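Handout 11: Sample Handling and Dilution Error
Course instructor: Tươi Doãn. Lab sections: Bình Tô.

Scope. These notes cover serial dilution by volume and the way small pipetting errors accumulate. Mass-based methods are treated in the next handout. Read the section on tip conditioning before the Chisholm problem set.

1. Dilution factor
The dilution factor is the final volume divided by the volume of sample transferred. A transfer of 2 mL brought to a final volume of 100 mL gives a factor of 50. In a series, the factors multiply. Two such steps give a factor of 2500. Students often divide by the volume of diluent added, 98 mL in this case, and get a factor of 49 - the mistake compounds at every step.
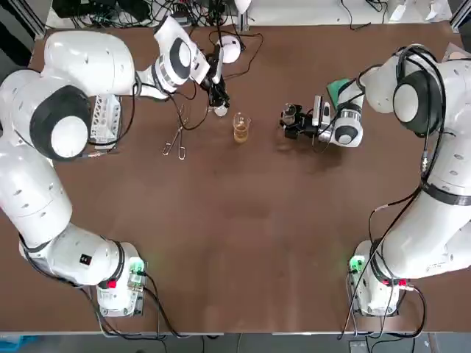 2. Error in a series
Systematic error and random error behave differently. If a pipette delivers 1 percent low on every transfer, each concentration in the series falls further below its nominal value. Random errors in independent steps are combined as the square root of the sum of squares of the relative errors. State which kind you are reporting.

3. Tip conditioning
Draw up and expel the sample before the first measured transfer. This coats the inside of the tip and reduces the difference between the first delivery and later ones. Change tips between concentrations. Hold the pipette upright during aspiration and keep the immersion depth constant.

4. Mixing
Incomplete mixing is hard to detect from a single reading. Take replicate aliquots from different depths and compare them. A spread larger than the known pipetting error suggests the solution was not uniform. 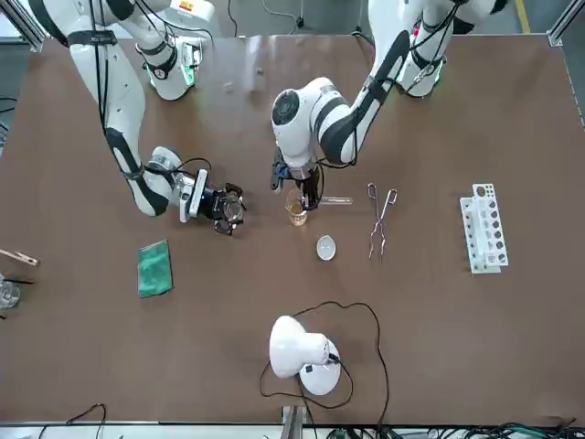 Figure 2. Laboratory tools on a brown tabletop, viewed from above.

5. Recording
Write down the nominal volume, the pipette used and the solution temperature for each step. Carry one extra digit through the calculation and round at the end.

Problems: Chisholm set, 2 and 18.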